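# Bread bagging (gripper test)

I look after this page for the Zuradari bench wiki, so forgive the tone — I write the way I talk. Bread bagging is the test we use most for comparing two-finger grippers.
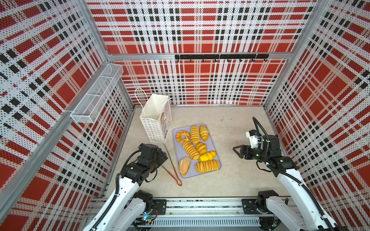

Why use bread to compare grippers? It squashes and comes in awkward shapes, and a grip that's fine on a wooden block can ruin a soft roll, so the differences between grippers show up quickly.

## The task

Two arms share one bench, with a paper carrier bag, a tray of mixed breads and a pair of metal tongs between them. The breads go from the tray into the bag. You can run it with bare fingers or with the tongs, and I'd log those as separate tests (the tongs are much harder than they look!). A run lasts 105 seconds at most, and each gripper gets 3 runs per setting.

## Grippers compared

The **Borkik** fingers are narrow and stiff. I like them for ring-shaped bread, where one finger can go through the hole, but they're far too keen on a soft bun. The **Iordache** pair is wider and gives a bit, so it's kinder to croissants and clumsier around a bag handle. Its best score in the January round was 62, and Borkik came in just under.

## Cameras

A camera on the wrist helps with the last bit of the reach, and a fixed one looking down is better for finding the mouth of the bag. I wouldn't drop either.

## Scoring

Dents count against you, and so does a toppled bag. The Grustmont sheet, which we used before, only scored speed — we stopped using it on 11 November 2018.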